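Cleaning old records and getting a home listening corner to sound right

I've been buying secondhand records long enough to have made every mistake going, and I get asked about the same few things over and over (mostly by people who just inherited a box from an aunt), so I'm putting it all on one page. My collection hit 1182 in January, if you count the singles, and I do!

Washing records

Tap water leaves spots where I live, so I buy distilled by the gallon. Mix it with 2 drops of plain dish soap per quart, no more, or you'll be rinsing all evening. Wipe with the grooves, going around, never straight across. I use a cut-up microfiber cloth and throw it in the wash after. Keep the label dry. I hold a plastic deli lid over it with my thumb and it works fine.

Rinse with more distilled, then stand the record in a dish rack. A clean dish rack, please. Mine has its own shelf in the hall closet, and it never sees a plate. Give it a good hour before the record goes back in a sleeve, and make it a new sleeve, or all that dust climbs right back on.

Old shellac 78s are another story. No alcohol on those, ever. It eats them. Soap and water, quick, then dry.

Sticky price labels

Warm the sticker with a hair dryer on low for a few seconds and peel slowly from one corner. On a glossy jacket you can take off the leftover gum with a dab of lighter fluid on a cotton swab. On a matte jacket leave it alone! I ruined a highlife compilation that way, a really nice one, and the ring is still there to remind me.

Needle

Brush back to front only. I had a Griluro brush that shed bristles, and now I use a cheap makeup brush with the hair trimmed short. If your s sounds are getting spitty even on a clean record, the needle is probably worn and no brush will fix it.

Shelves

Records are heavy, way heavier than you think. My first Wevholm bookcase bowed in the middle inside a year. Now I keep each cubby just full enough that I can slide a hand in, and I screwed the whole thing to the studs. Always upright, never in a stack, and away from the radiator.

Where to put the speakers

Pull them off the wall. Start with a foot, play a song you know by heart, and then inch them forward until the bass stops booming. Corners make bass louder and muddier. I had mine jammed in one for years and thought the band was just like that.

Hard surfaces are the other thing. Clap your hands, and if you hear a zingy little flutter, you need something soft in there. I was all set to spend around $470 on foam panels from Fustar, and then I hung a thick quilt on the wall behind my chair and laid down a rug, and I put my wallet away.

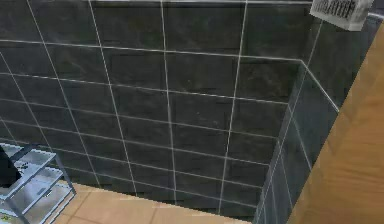 Dark tile with light grout. Handsome, but hard walls bounce sound.

Same goes for kitchens and bathrooms, by the way. If you keep a little speaker in there, set it on a folded dish towel and turn it down a bit. You'll catch more of the words.

Hum

Check the ground wire first. It's the skinny one with the fork on the end, and it works loose when you dust. After that, move the power cords away from the signal cables. If they have to cross, cross them square.

Last updated March 2019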